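4. Clearing Small Parts from a Shared Tray

4.1 Task and motivation

Sorting loose parts into bins is among the oldest chores on a shop floor and one of the least automated in small firms. Large plants avoid the problem by feeding parts in fixed orientations, using bowl feeders, tape reels or molded trays. A repair shop or a short-run assembly line cannot do this at reasonable cost, as the mix of parts changes from one job to the next. The same holds in the home, where the contents of a kitchen drawer or a toy box have never passed through a feeder. We therefore treat tray clearing as a common test for both settings. A policy that clears a tray of mixed parts is not thereby ready for a kitchen, but one that fails at the tray is unlikely to do well at the sink.

The task is stated as follows. A single arm faces a shallow round tray holding parts of several shapes. An open bin stands on the same table within reach. The arm must move every part from the tray to the bin within the time limit, without pushing the tray off its starting position and without dropping parts on the floor. The instruction given to the policy is a single sentence and does not list the parts. An episode is counted as complete only if the tray is empty at the end. Partial scores are recorded separately and are not used for ranking.

4.2 Simulated cell

All training and most of the evaluation were carried out in Notaslow, the simulator introduced in Section 3. The cell was modeled on the workbench used for the hardware trials at our Trernirville site, with the arm on a raised pedestal at one end of a wooden table. Wall color, floor texture and the storage furniture in the background are varied between training runs, as are the direction and strength of the light. Shadows are kept on throughout. Earlier versions of the cell had them off, and policies trained there lost a good part of their accuracy when the arm's own shadow passed over the tray.

Part positions are drawn at random inside the rim, with a minimum spacing that is relaxed over the course of training. In the final stage parts may touch each other and may rest against the rim. Figure 4 gives one state of the cell, with hexagonal pieces, short cups and a thin rod in the tray and the blue bin to its left.

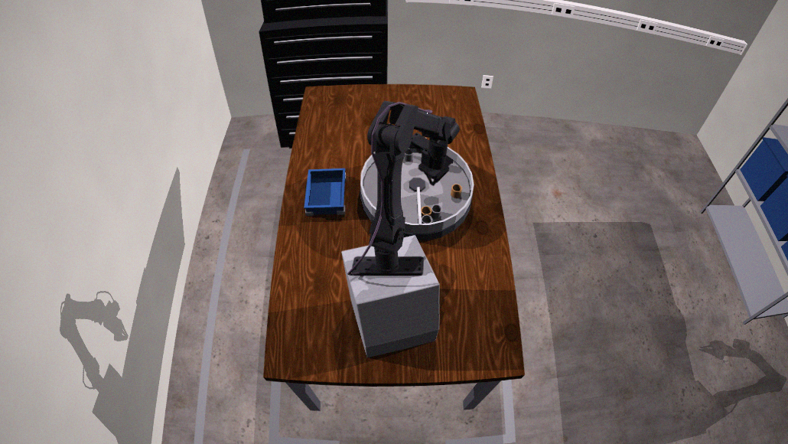 Can a policy trained in a cell of this kind take over bin sorting from a person today? For a known set of rigid parts and a patient schedule it can do most of the work, but a person is still needed for the parts it leaves behind.

Figure 4. Tray-clearing cell rendered in Notaslow.

4.3 Policies compared

Two policies were evaluated. The first, Grullmont, is a staged pipeline. It segments the tray, ranks candidate grasps by expected success, and executes the best one with a conventional motion planner. After each placement the arm withdraws and the tray is segmented again. The second, Marchuk, is a learned policy that maps camera input and joint state directly to short sequences of gripper motion. It has no explicit notion of a part or a grasp. Both use the same arm model, the same parallel gripper and the same speed limits.

Each policy was run for 160 episodes in simulation, on starting layouts that were held out from training. The layouts were identical for the two policies. The time limit was 187 seconds per episode, a value chosen so that a person operating the arm by remote control could finish with a small margin. A run was stopped early if the gripper force passed the safety threshold, and such runs were counted as failures.

4.4 Observations

The two policies fail in different ways. Grullmont rarely drops a part once it has been lifted. Its weakness is at the rim. When a cup rests against the wall of the tray, the planner finds no collision-free approach with the fingers open, and the part is ranked last on every pass until time runs out. Widening the allowed contact between finger and rim removed some of these cases and introduced others in which the tray itself was moved. We kept the stricter setting for the results in Section 5.

Marchuk handles the rim better. It tends to drag a part toward the middle before closing on it, a behavior that was present in the operator data and that we did not reward separately. It is less reliable with thin rods. A rod lying flat leaves little room under the fingertips, and the policy often closes above it, lifts, and carries an empty gripper to the bin. It then returns to the same spot and repeats the motion. Nine of its failed episodes ended in a loop of this type. A simple check on finger width before each transfer would catch the error, and Grullmont has such a check, but we left Marchuk unmodified so that the comparison would remain one between published designs.

Hexagonal pieces gave little trouble to either policy when they lay apart. Pairs with flat sides in contact were harder, and both policies sometimes lifted two pieces at once. We count this as correct if both land in the bin – a choice that may not suit users who need parts counted as they are moved.

4.5 Limits of the setup

Contact between thin objects and a flat surface is the part of the simulation we trust least. Friction values were fitted to a small number of push tests at Trernirville, and rods on the real bench roll more readily than in Notaslow. The trials also leave out soft, oily and transparent items, all of which are common in real shops. Cloth and food, which make up much of household work, are outside the scope of this test altogether.

Speed is a further concern. The operator data were collected in December by staff who had practiced the task, and even so remote operation was roughly 2 times slower than sorting by hand. Neither policy was tuned for speed. Whether a slow but unattended machine is useful depends on what else the bench is needed for, and the answer will differ between a night shift and a family kitchen. Section 5 reports completion rates by part type, followed by the hardware trials.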